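Mugo Planner: Frequently Asked Questions

Last updated 2026-07-10

Welcome! If you've landed on this page, chances are you have Mugo installed (or nearly installed) and something isn't behaving the way you expected. We've collected the questions that come up most on the Brurnlow mailing list and answered them as fully as we could. Some answers run on a bit, so feel free to skip to the part you need and come back for the rest when you have a cup of coffee handy.

What does Mugo do?

Mugo plans arm motions for tabletop pick-and-place work. You give it a robot model, a description of what's on and near the table, and a goal for the gripper, and it hands back a timed joint trajectory that your controller can follow. It doesn't look at camera images itself. Object poses come from whatever perception package you already use, or, in simulation, straight from the scene.

How is Mugo related to Kurnby and Dekaditz?

They're three separate packages that happen to get along well. Kurnby is the scene editor, where you place furniture and objects and save the result as a scene file. Dekaditz is the runner, which loads a scene, steps the physics, and sends trajectories to the simulated arm. Mugo sits between the two and does the planning. You can use Mugo without either of the others, and quite a few people do, though the tutorials all assume you have the full set.

Do I need a graphics card?

For planning alone, no. Mugo runs on the processor and is perfectly happy on an ordinary laptop. Dekaditz is another story if you want rendered views with reflections and soft lighting turned on. You can run it with rendering off, and we'd encourage that for long batches of tests, where pictures only slow you down.

My plan fails right away with "start state in collision." What's wrong?

This is far and away the most common question we get, so please don't feel bad about asking it. Mugo checks the arm's starting pose before it searches for anything, and it stops if any link is touching something it isn't allowed to touch. Usually the culprit is the base. If the robot is bolted to a tabletop, the base link and the table are in contact by design, and you need to tell Mugo so. Add the pair to the allowed contacts list in your robot file and save it.

If the base pair is already listed, open the scene in Kurnby and turn on the collision view. Look for a small object that has been placed right up against the robot. An item can look clear of the arm in the rendered view and still overlap once the safety padding is added. The default padding is 2 centimeters, and it applies to every object unless you override it.

Why does the arm take such a strange, folded route to something that's right in front of it?

Oh, we know the feeling! A sampling planner finds a path that works, and a path that works can be a very odd one. There are a few things worth trying before you write to us. Turn on path smoothing if it's off (it's off by default in version 2, and on in version 3). Raise the cost on wrist rotation. Check your home pose too, because an arm that starts with its elbow on the wrong side will spend a lot of effort getting it back.

Anjani Yeoh, who wrote most of the smoothing code, also suggests setting a preferred elbow side for each task. It's a single line in the task file and makes the motions much easier on the eyes — and easier to predict when you move to hardware.

How crowded can a scene be?

More crowded than you'd think. Our largest regression run goes through 2,844 planning queries over 66 scenes, and the cluttered ones take longer mostly on account of the collision meshes. Containers are the expensive part. A basket with mesh sides has a great many tiny openings, and if you keep them all in the collision model, every check pays for them. Swap in plain walls for the sides and leave the top open. The gripper can still reach in, and the basket will look just the same when rendered.

What does a typical scene look like?

People often ask this before building their first one, and it's a good thing to ask. We like a mix of shapes: something flat, something with a handle, something with corners, something curved, and a container or two to put things in. The household scene used in the second tutorial gives you all of those, along with a cabinet behind the table that the planner has to know about as well.

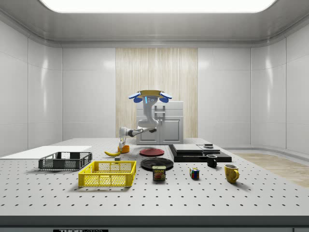
The household scene rendered in simulation, with the arm raised over the back of the table.

Try starting with the banana or the Rubik's cube and a goal in the yellow basket. The plates are harder than they look, as a low, flat thing leaves the finger pads very little to close on. Save the mugs until you've read the next answer.

Which grasp should I use for the mugs?

Mugo accepts a list of candidate grasps for each object, and it will try them in the order you give. For a mug, we suggest rim grasps first and handle grasps last. Handle grasps are sensitive to small errors in the object's rotation, and in simulation you won't notice, since the pose you get is perfect. Add some pose noise in Dekaditz before you trust a handle grasp on a real table.

Can I use furniture as an obstacle only?

Yes. Mark it as static in Kurnby and Mugo will avoid it but never consider it for grasping. Walls, floors, and cabinets should nearly always be static. If you want the robot to open a door, you'll need an articulated model, and that part of Mugo is still quite young.

My trajectory is fine in Mugo but jerky in Dekaditz. Why?

Check that the two are using the same control rate. When they don't match, Dekaditz fills in the missing points with straight lines, and you can see every corner. Setting both from the shared config file clears this up in most cases.

Where do I report a bug?

Send it to the mailing list with your scene file, your robot file, and the planner log attached. Hajar Kamel reads the new reports and will write back if anything is missing. Please include the random seed from the top of the log. Without it we may not be able to get the same path you did, however hard we try.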